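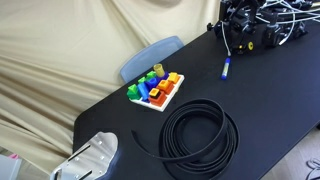 Questions we're often asked about the Sikgate Toy Library

Who can join?
Anyone who looks after a child under 9, whether you're a parent, a gran, a childminder or the neighbour who always ends up with everyone's children after school. We only ask for something with your address on it, and a phone number so we can ring you if there's a queue for something you've got at home.

How many toys can I borrow?
Up to 8 at a time per family, and you can keep them for 2 weeks. A puzzle or a shape sorter counts as one toy, however many bits it has. If your little one has really fallen in love with something, do ring and ask for longer – we nearly always say yes, unless another family is waiting.

What happens if we lose a piece?
Please don't lie awake over it! Pieces go under sofas and into coat pockets, and we'd much sooner you told us than stopped coming. We keep a tin of spares with more than 100 odd pegs and pegs' cousins in it, and quite often we can find a match.

Do I need to clean the toys before bringing them back?
A wipe with a damp cloth is lovely, thank you. We wash everything again ourselves before it goes out.

Where are you, and is there parking?
We're in Dobson Hall, through the side door on Niver Lane. There are a few spaces behind the hall, but they fill up quickly at school time, so the Livach bus may be easier, and it stops right opposite. Prams can come straight in, there's no step.

Can I give you toys we've grown out of?
Yes please, as long as they're clean and nothing important is missing. We can't take soft toys or anything with a mains plug, and we close for donations in January while we sort the shelves.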